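Inquest suspended while a nurse is under criminal investigation: what may the family ask for?

Posted in: Courts, Inquests and Hearings
Viewed 2117 times

Gülizar Ekinci

My uncle died at Mollel Hospital while recovering from a routine operation. The death was reported to the coroner and an inquest was opened. We have now received a letter, reference 3928, informing us that a member of the nursing staff is under investigation in connection with the medicines given on that ward, and that the inquest has been suspended at the request of the police.

The letter does not say how long the suspension will last, whether my uncle's case is one of those being examined, or whether we are entitled to see his medical records in the meantime. My aunt is his next of kin. I am dealing with the correspondence on her behalf, as she finds the letters distressing and English is her second language.

I should be grateful for guidance on the following matters. May the family ask for the records now, or must we wait for the police to finish? Will the inquest resume of its own accord if no one is charged? Are we permitted to speak to a newspaper, which has already telephoned the house twice? Finally, is it necessary to instruct a solicitor at this stage? We have been quoted a sum that we cannot readily meet.

Loltent

You need a solicitor. My brother-in-law had a dispute with a hospital over a fall and went without one, and he regretted it. As for the newspaper, do not speak to them at all, they print what they like. I believe the coroner has to finish within six months whatever happens, so I would write and remind them of that.

Plarnow

I must respectfully correct one point in the reply above. Coroners in England and Wales are expected to complete an inquest within six months where that is practicable, but a suspension for a criminal investigation is a recognised reason for a longer period. A letter insisting upon the six months is unlikely to assist the family. I have taken the remaining points in the order in which they were raised.

Medical records. A person's records remain confidential after death. The executor or administrator of the estate may apply for access, as may anyone with a claim arising from the death. If your uncle left a will, the executor named in it should make the application. The application goes to the hospital's records department, in writing, with proof of identity and a copy of the will or grant. The fact that police enquiries are under way does not of itself prevent an application. The hospital may, however, consult the police before releasing certain pages, and the originals may already have been taken as evidence. Ask for copies and keep a note of the day on which the request was sent.

Your aunt should also write to the coroner's office and ask to be recorded as an interested person, if this has not been done. A spouse is entitled to that status. Interested persons are normally given disclosure of documents before the final hearing, although disclosure may be held back while a criminal investigation continues.

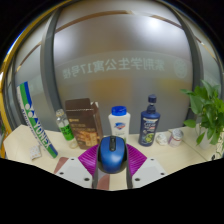
Piltham Inquest and Bereavement Help Team

Resumption of the inquest. Where the police decide that no charge is to be brought, the inquest will in the ordinary course continue, and the coroner's officer should write to the interested persons with the arrangements. Where a person is charged with an offence of homicide connected with the death, the inquest will normally remain suspended until the criminal proceedings have ended. The coroner then decides whether there is sufficient reason to resume it. A family may make representations in writing on that decision, and it is sensible to keep them short and confined to matters which the trial did not examine.

An inquest establishes who the deceased was and when, where and how he came by his death. It does not determine criminal or civil liability on the part of a named person. Families are sometimes disappointed to learn this on the morning of the hearing.

Whether your uncle's case is included. The coroner's officer may not be free to say. The police may appoint a family liaison officer, and that officer is the proper person to ask. If no officer has been appointed, write to the investigating force, quote the reference on your letter, and ask for a written reply.

The newspaper. The family is not forbidden to speak about its own loss. Once a person has been arrested or charged, however, anything published which creates a substantial risk of serious prejudice to the proceedings may amount to contempt of court. I would advise against naming any member of staff or stating what you believe took place, and this applies equally to social media. A short written statement, shown first to the liaison officer, is often sufficient, and it may include a request that the family's privacy be respected.

Legal representation. A solicitor is not compulsory. Many families attend a pre-inquest review without one. Legal aid for inquests is limited, but exceptional funding may be available, and a solicitor who practises in this field should be able to say at a first meeting whether an application is worth making. Please ask whether that first meeting is free of charge. The time limits for a civil claim run separately from the inquest and are not paused by its suspension, so advice on that point should not be left too long.

Your aunt may ask for an interpreter at the hearing. The request should be made to the coroner's office well in advance.

Gülizar Ekinci

Thank you both. My aunt is the executor under the will, and the request for the records will be sent to Mollel this week. I have also written to the coroner's office regarding the interpreter.

101 people found this page helpful.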